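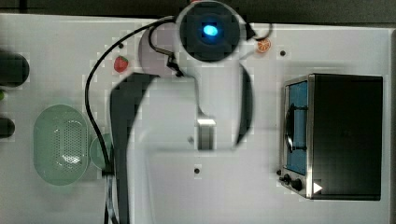

The arm on its table, with the toaster oven on the right and the colander on the left.

I said in June that I would write up how we planned the spending for the kitchen bench, and a couple of people have asked since, so I am getting it down before I forget the order things happened in.

The project is called Farnoria. It is a small one. We want an arm to do ordinary kitchen handling on a tabletop: pick up a piece of food, put it on a plate or in a bowl, move a cup, deal with an oven door. Dexter Ambrose runs the software side and I do the purchasing, the bench and most of the arguing about money.

The first budget I wrote was bad. I put the arm on the top line, gave it nearly everything, and left one line at the bottom called "misc." Dexter sent it back with a single question, which was what the arm was going to be bolted to. I had not priced a table. I had not priced a gripper either, because I assumed one came with the arm. On the quote from Tudose it was a separate item, and so were the cables.

The second version was built from the tabletop up, and I would do it that way again.

Start with the table. We wanted a flat white top with mounting holes already in it. I looked at getting a plain top and drilling it ourselves, and the saving was not worth a lost week. Measure the doorway before you order. I measured the room and forgot the doorway, and we had to take the door off its hinges.

Next comes reach. Before choosing between the two arms on our list, I laid cardboard on the floor in the shape of the table and marked where the oven would go, where the dishes would go, and where the base would be. The cheaper arm came up short at the far corner. We could have moved the oven in, but then the door would have had nowhere to open. So we paid for the longer one, and I took the difference out of the camera budget, which Dexter has brought up 4 or 5 times.

Then the stop button. Put it on its own line and price it with the mount and the wiring. Decide where it goes while the layout is still cardboard. Ours is at the corner of the table.

Cables were the line I got most wrong. I ordered to the straight-line distance. An arm needs slack at every joint, and then it needs that slack kept out of the work. I ended up ordering twice from Notside and paying shipping twice. Whatever length you come up with, add 30 percent.
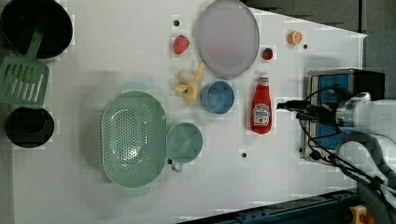
Most of the kitchen set laid out, with the gripper over by the ketchup.

The kitchen things were the cheap part and took the longest to pick. I had a limit of 100 dollars for all of it and came in under. Most of the food is toy food: strawberries, a banana, an orange slice. Real fruit would have meant buying it every few days and wiping down the table, and a toy strawberry is the same shape next month. The pots, the plate and the colander I picked for variety. A flat plate is a different problem from a tall mug, and a slotted spatula lying flat on the table is different again.

Two notes if you are buying this sort of thing. Get more than one size of the same object. We have a larger strawberry and a smaller one, and a larger pot and a smaller one, and Dexter has been glad of both pairs. Also, write down where you bought each item. The pale green pieces came from Lilis, a housewares shop near us, and when I went back for a spare colander they had changed the color. I bought the new one anyway and it is in a drawer.

The toaster oven I would budget for properly. I nearly took a free one with a loose door, and a loose door would have cost us days of wondering whether the trouble was in the code. We bought a compact one with a door handle across the glass and two knobs. It stays unplugged. If you mean to run yours hot, you are planning a different bench and you should talk to whoever handles fire safety in your building first.

As for where the money went, the arm and gripper took most of it, as you would expect. The table was second. Cables, mounts and fasteners together came third, and that was the "misc." line from my first version. Spares were 3 sets of gripper fingertips, and I wish I had ordered more, as the lead time from Tudose is long.

Things still on the list are a second camera mount, a shelf for the dishes that are not in use, and a cover for the table. Dexter also wants a second oven. I have told him to put it in next year's request with a price next to it.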